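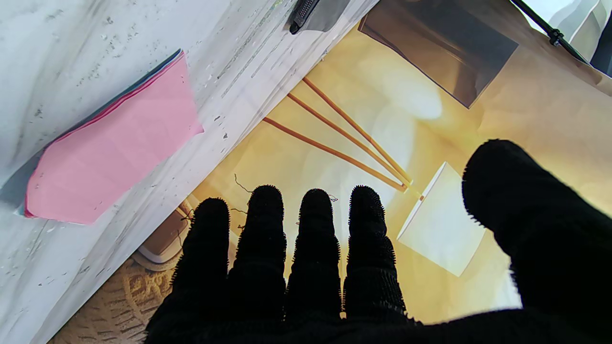

Reading time: 7 min

3.2 Gathering demonstrations with paper and card

The second part of the Lellari collection concerns flat, thin goods. Earlier work at Stellholm had dealt mainly with cups, blocks and other rigid items, and the resulting policy did poorly whenever an object had almost no height above the table. Coloured sheets were therefore chosen as the main material for this part. They are cheap, easily replaced and hard to grasp well, as a small error in height leads either to a missed edge or to a crease.

All episodes were recorded from the wrist. The view is close, and the hand itself covers a large share of it. We did not mask the hand or crop it out. A policy trained on cropped views must guess where its own fingers are at the moment of contact, and in a pilot run this produced many grasps which closed too early. The hand was covered in dark fabric throughout, so that its outline would remain distinct against pale surfaces. Loose fibres at the fingertips were left as they were.

The setting was kept deliberately ordinary. Sheets were stacked on a pale marbled board, slightly fanned, with unrelated items left within view and a printed backdrop of a furnished room behind. Operators were asked to move the stack between episodes and to turn it by a different amount each time. Ottmar Rothe prepared the written instructions, which ask for a single continuous motion from approach to release. Pauses longer than 2 seconds were marked during review, and the episodes concerned were set aside.
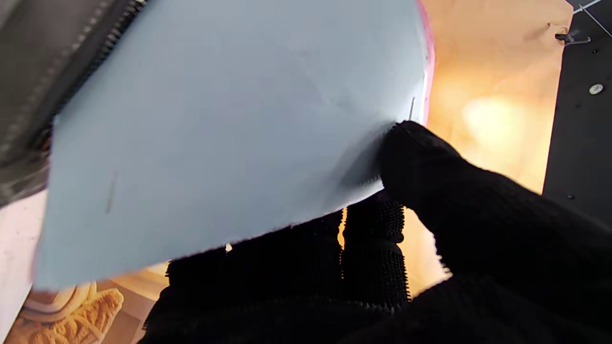 Figure 4. Pinch grasp on a pale blue sheet, wrist view.

We use cookies to improve your visit. By continuing to read you accept our cookie policy.

In total 888 episodes were recorded, of which 727 were kept for training. Most of the rejected episodes fell into one of two groups: those in which more than one sheet was lifted, and those in which the operator corrected the grasp after first contact. The second group is of some interest in its own right — a corrected grasp shows the learner how to recover — and it has been stored separately under the name Bekar. It is not used in the results reported here.

Labels were added by hand after recording. Each episode carries the colour of the target sheet, the moment of first contact and the side from which the sheet was approached. Where the edge of the sheet was hidden by a finger, as happens often in close views of this kind, the annotator marked the contact as uncertain and gave the earliest and latest plausible times. Roughly 80 of the retained episodes carry such a mark. They were kept in the training set with a lower weight, following the scheme set out by the Lapointe group in their work on folded cloth.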